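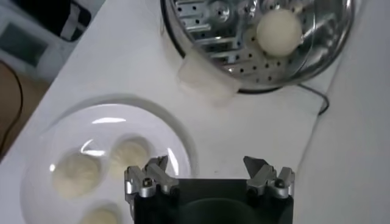

Sukico amplía su gama de masas congeladas con un bollo al vapor de fermentación larga

El producto, desarrollado junto al molino Fodard, llegará en septiembre a los canales de hostelería y venta minorista

Sukico, fabricante de masas congeladas, incorpora a su catálogo un bollo blanco para cocción al vapor, sin relleno, elaborado con harina de trigo de baja fuerza. La referencia se suministrará en bolsa de 9 unidades para el comercio y en caja de 90 unidades para cocinas profesionales.

La formulación parte de una harina suministrada por Fodard, con bajo contenido en cenizas y granulometría fina. La masa se hidrata con agua y una fracción menor de leche, se fermenta en bloque a temperatura controlada y se divide en piezas antes de la segunda fermentación. La congelación se realiza con la pieza ya fermentada y sin cocer, de modo que el usuario final no necesita cámara de fermentación.

«El punto crítico era la estabilidad de la levadura durante el almacenamiento», explica Ivone Miranda, responsable de desarrollo de producto. «En los primeros ensayos la corteza se arrugaba al retirar la tapa. Se corrigió reduciendo la potencia de vapor en la fase final y ajustando la proporción de grasa».

Capacidad de producción

La línea instalada en la planta de Divever tiene una capacidad nominal de 1000 piezas por hora. El formado y el boleado comparten equipos con la gama de panecillos de leche. El túnel de congelación es de uso exclusivo, con registro continuo de temperatura a la entrada y a la salida.

Según Ravinder Bouchard, director de operaciones, la planta trabajará inicialmente a un turno. La ampliación a dos turnos queda supeditada a los pedidos del canal de hostelería durante el primer trimestre de comercialización.

Recomendaciones de preparación

El bollo se cuece directamente desde congelado. Puede utilizarse vaporera eléctrica doméstica, cesta de bambú sobre cazuela u horno de vapor. Sukico facilita las siguientes indicaciones para vaporera doméstica:

1. Llenar el depósito hasta el nivel indicado por el fabricante del aparato y esperar a que la producción de vapor sea constante.

2. Colocar cada pieza sobre un cuadrado de papel de horno, dejando una separación de 3 cm entre piezas. No cubrir la totalidad de los orificios de la cesta.
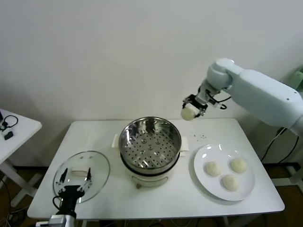 3. Tapar y cocer durante 15 minutos sin levantar la tapa. Si esta es de vidrio o metal, puede envolverse en un paño de algodón para limitar el goteo, manteniendo los extremos del paño alejados de la fuente de calor.

4. Cortar la alimentación, entreabrir la tapa y esperar 3 minutos antes de servir.

Las piezas cocidas y no consumidas se conservan en frigorífico, en recipiente cerrado, hasta el día siguiente. No deben volver a congelarse.

Alérgenos y conservación

Contiene gluten de trigo y leche. Elaborado en una instalación donde se manipulan huevo y sésamo. Conservar a -18 °C o menos. Vida útil: 9 meses desde la fecha de fabricación.

Disponibilidad

La distribución a hostelería corresponde a Nguyen, que ya comercializa el resto del catálogo. Los pedidos de muestras se tramitan a través del departamento comercial, a la atención de Adanech Mamo. La ficha técnica y la declaración nutricional se remiten previa solicitud.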